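Imprimer | Envoyer par e-mail

Accueil | Entreprise | Solutions | Actualités | Espace presse | Contact

COMMUNIQUÉ DE PRESSE

Plosby et Trodoveo ouvrent un programme commun de démonstration manuelle pour l'apprentissage des robots domestiques

Clumside, décembre – La société Plosby, spécialisée dans les logiciels de commande pour bras manipulateurs, et Trodoveo, fabricant d'outils de préhension, annoncent la signature d'un accord de coopération d'une durée de trois ans. Cet accord porte sur la constitution d'un fonds de démonstrations réalisées à la main, au moyen de pinces portatives instrumentées, dans des logements habités de Clumside et de ses environs.

Le programme, baptisé Cabrera, concerne en premier lieu l'entretien du linge : pliage, empilage, mise sur cintre et rangement. Ces gestes figurent parmi les plus difficiles à transmettre à une machine. Un vêtement ne présente jamais deux fois la même forme, et les méthodes de programmation classiques, fondées sur des trajectoires fixes, s'y appliquent mal. Les deux partenaires ont retenu une autre voie, dans laquelle un opérateur exécute lui-même la tâche en tenant les pinces destinées à équiper ensuite le robot.

Chaque pince portative reprend la géométrie de l'effecteur monté sur le bras. L'ouverture des mâchoires, l'orientation de l'outil et les images prises au plus près du tissu sont enregistrées de façon synchronisée, puis transmises aux équipes de Plosby, qui en assurent le contrôle et l'annotation. Une séquence peut durer jusqu'à 115 secondes. Au-delà, elle est scindée en étapes distinctes.

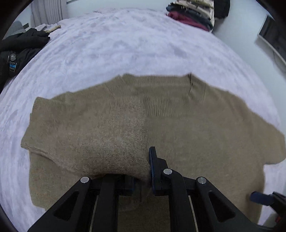

La maille a fait l'objet d'une attention particulière lors de la phase préparatoire. Plus épaisse et plus extensible que la toile de coton, elle se déforme sous son propre poids dès qu'elle est soulevée, et la prise doit saisir la couche voulue sans entraîner celle du dessous. Les consignes remises aux opérateurs précisent donc l'ordre des rabats, la hauteur de levée et le moment du relâchement, tout en laissant à chacun sa manière de faire. Cette diversité est recherchée : un modèle entraîné sur les gestes d'une seule personne tend à échouer dès que la pièce se présente autrement.

À ce jour, 1193 démonstrations de pliage ont été validées. Elles ont été réalisées par huit opérateurs formés sur le site de Plosby, puis affectés à des séances à domicile. Le choix du logement, de préférence à l'atelier, répond à une demande des équipes de recherche, qui souhaitaient disposer de surfaces souples, d'éclairages variables et d'un encombrement ordinaire.

« La démonstration à la main nous permet de recueillir en une matinée ce que la téléopération nous donnait en plusieurs jours, avec des gestes plus naturels », déclare Kwadwo Tsikata, directeur du programme Cabrera. « Nous conservons toutefois la commande à distance pour les tâches de correction, lorsque le robot est déjà en service et qu'il convient de lui montrer une reprise précise. »

Les deux modes sont en effet appelés à coexister. La démonstration manuelle alimente l'apprentissage initial. La téléopération intervient dans un second temps, sur le bras lui-même, lorsqu'une saisie est manquée ou qu'un pli doit être repris. L'opérateur prend alors la main depuis un poste distant, corrige le mouvement et rend la commande au système – l'intervention étant versée au fonds commun après relecture.

Trodoveo fournira dans le cadre de l'accord une nouvelle série de pinces portatives, allégées et dotées de garnitures interchangeables à l'extrémité des doigts. L'entreprise assurera également l'étalonnage des outils avant chaque campagne ainsi que la maintenance du parc. Plosby conserve la responsabilité des modèles d'apprentissage et de leur évaluation sur bras fixe et sur base mobile.

Les foyers participants signent une convention qui encadre l'usage des enregistrements. Les séquences comportant un visage, un document ou une conversation sont écartées avant toute annotation. Les occupants peuvent demander à tout moment le retrait des images prises à leur domicile.

La prochaine campagne étendra le programme aux draps, aux serviettes et au linge pour enfants. Les foyers de Clumside désireux d'y prendre part peuvent adresser leur candidature au service des relations extérieures de Plosby.

À propos de Plosby
Plosby conçoit des logiciels d'apprentissage et de commande pour bras manipulateurs destinés au logement, à l'hôtellerie et aux blanchisseries. Son siège est établi à Clumside.

À propos de Trodoveo
Trodoveo étudie et fabrique des pinces et des outils de préhension, portatifs ou montés sur robot.

Contact presse : Plosby, service des relations extérieures, Clumside

Imprimer cette page | Envoyer par e-mail | Retour aux communiqués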